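Wivell Teardown Set: README and handling rules

Version notes, 3 September 2023
Maintained by Parvathi Fernandes

Hello, and thank you for taking the time to read this before downloading anything. I know that most people scroll straight to the folder layout, and I do it too, but this set comes with house rules that shaped every recording in it, and you will get much more out of the files if you know what those rules were. Please make yourself comfortable, it isn't a short read.

What is in the set

The Wivell set holds 400 recorded episodes of a two-finger gripper working on desktop computers: reaching for parts, releasing latches, lifting cards and drives, and putting them back. Every episode comes with wrist camera video, joint positions, gripper opening, and a short written note from the operator. The notes are in everyday language and some of them are a bit grumpy. We left them the way they were written, apart from fixing spelling where a word could be misread.

The folders are named after the practice benches, Zurnden and Clirkmont, and inside each one you will find the episodes sorted by task. A file called rules_version.txt sits in every episode folder and tells you which edition of the handling rules was in force. There are 3 editions. If you are comparing episodes across editions, please read the change list near the end first, and save yourself the puzzled afternoon I had in January.

Why a README full of rules

When we started, the rules lived on a sheet of paper taped beside the bench, and everybody had their own idea of what "clear of the board" meant. One operator would stop the arm a hand's width away and another would stop it so close that I had to look away from the screen. The recordings were fine one by one, but side by side they taught two different habits. So we wrote the rules down properly, argued over them (kindly, for the most part), and made them part of the data. Anyone training on these episodes is training on the rules as well, whether they meant to or not.

Rules before the arm moves

The computer is unplugged from the wall, and the cord is put away where it can't be plugged back in by a helpful passerby. The operator then holds the power button down for 9 seconds. Power supplies are never opened, in any episode, by anyone.

The chassis is grounded through the bench point, and so is the operator if any part of the job will be done by hand. Finger pads are checked for chips and for grit. A pad that has picked up a metal shaving goes in the bin, even if it looks as though it would wipe clean.

The tower is laid on its side and pushed gently from each corner. If it slides, it gets blocked before we go on.

Rules while the arm is moving

Hands stay outside the taped line whenever the motors are live. If something needs a nudge, the operator stops the arm, confirms that it has stopped, nudges, steps back and starts again. Yes, it is slow! The episodes have pauses in them for exactly that reason, and we ask that you don't trim them out of any copy you pass along.

Approach from above wherever the case allows it, and come down at the slow setting once the fingers are lower than the rim. Close on brackets, caddies and card edges. Don't close on connectors, capacitors, the processor or any bare board.

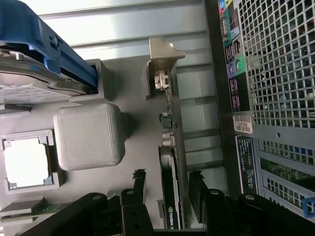 May the gripper take hold of a graphics card by its shroud?

Only after the slot latch and the bracket fastening have both been released by hand, and only at the low force setting. Before that point a pull on the shroud goes straight into the slot, and a slot is far harder to replace than a card.

A drive comes out along the line of its bay. If it resists, the operator backs off and looks for the catch. Pulling harder has never once been the right answer on our benches, and any episode in which it was tried is marked "excluded" in the index. We kept those files because people working on failure detection asked us for them so nicely.

Rules for stopping

Anyone in the room may press the stop button, for any reason or for no reason they can name, and the operator thanks them. The time of the stop goes in the note. An episode isn't resumed after a stop; it is closed and a new one is begun.

What changed between editions

Edition 1 allowed medium force on drive caddies. Edition 2 dropped that to low force and added the pad check. Edition 3 brought in the rule about closing an episode after a stop, so earlier notes may mention a stop and then carry on.

Known gaps

All of the machines are desktop towers, and laptops are a different animal that we haven't tried. Lighting is uneven, and shiny surfaces wash out in plenty of the clips. Joint positions in the Clirkmont folder lag the video slightly, and a correction script called krishnan_align is included in the tools folder. Run it before anything else. It expects a window of 1000 samples and will complain, rather loudly, if an episode is shorter.

Using and sharing

You are welcome to use the set for research and teaching. Please keep this file with any copy, and say which edition your episodes came from when you write up your results. If you find an episode where a rule was broken and we missed it, do send me the folder name and the time in the clip. I'll mark it in the index and put your name in the notes, if you would like it there.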